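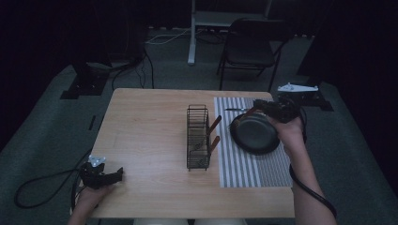 Posted November 14, 2022
by the Trurkthorpe correspondent

I have been putting frying pans on mats since July. When people ask what I do at work I say "robotics," and they picture something with a laser in it.

The job is called demonstration. You sit down at a table with a gripper in each hand, you do a chore the way you'd like the robot to do it, and every twitch gets recorded. Then you put everything back and do it again. The target for the pan task is 1000 good runs. As of Friday I have 667, and I would like it noted that I can also cook, at home, using fingers.

Fingers, you come to realize, were a very generous arrangement. A gripper has two jaws and one opinion. With a pan you get hold of the rim, and then the handle, which is long and thin and sticks out into the world, goes wherever it feels like going. Tilt your wrist a little and the far end swings a lot. My first week I knocked the wire rack over so often that I started hearing it in my sleep. The two wooden-handled utensils in it leaned out to the side as if they were waiting for a bus, and I got them every time.

The guide for our project (it's called Prusik, after the knot, and no, I didn't get a vote) says demonstrations should be "natural and unhurried." I have two speeds. One is a man defusing a bomb and the other is a man late for lunch. The robot learns from both, apparently, so if you ever meet one that lowers a pan by a hair at a time and then suddenly slaps it down, please say hello from me.

The mistakes are the part I find interesting. If I fumble the grip and recover, we keep the run, and it gets tagged as a recovery. If I fumble and swear and start over, it goes in the bin. So there's a whole set of recordings, 449 the last time I looked at the sheet, in which I am not at my best. I'm told they don't have sound. I've chosen to believe that.

Remote control was worse. We tried it for 12 days on the Hivirer setup, where you drive the arms from across the room. You push, the arm considers it, and then it moves, by which time you've already pushed again. I spent a whole afternoon failing to set down a pan that I could have set down with my elbow. Holding the grippers yourself is much kinder. The cables do get in your way, and by four o'clock your forearms feel like somebody else's, but at least the pan is late only when you are.

My spouse wanted to know if I'd notice any of this carrying over at home. I said of course not. Then on Saturday I picked up the skillet by the rim, with two fingers and a thumb held stiff, and stood over the stove looking for the stripes.

Next up is lids.

3 comments

pockets_of_lint says:
Does it matter which hand you use? I'm a lefty and would ruin your robot.

savchuk_fan_club says:
We did towels at my last place. I'd take pans any day. A towel has no rim.

mildly_soldered says:
Lids with knobs or lids with loops? Loops are fine. If it's knobs, take some vacation.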